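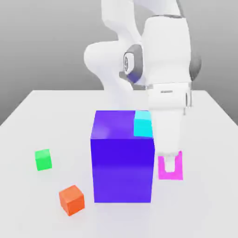 Kuster wants 2458 demonstrations by June and has 108. The rest, it says, will come out of simulation, where the blocks are violet, lime and orange and no table ever wobbles.

I spent an afternoon at its Lusport office watching the collecting. An operator steers the rendered arm through one task, saves it or bins it, then starts again. Of 80 tries that day, plenty went in the bin. What counts as a good one? "You get a feel for it," I was told.

The software, Flulla, shuffles the blocks between goes. I asked how often a policy trained on them had run on a real arm. Four times, and I wasn't shown the results.

80 shares | 2 comments

gantry_tom
Four times? We did more at college.

Brarkelau reader
Bit harsh. Sim data is cheap.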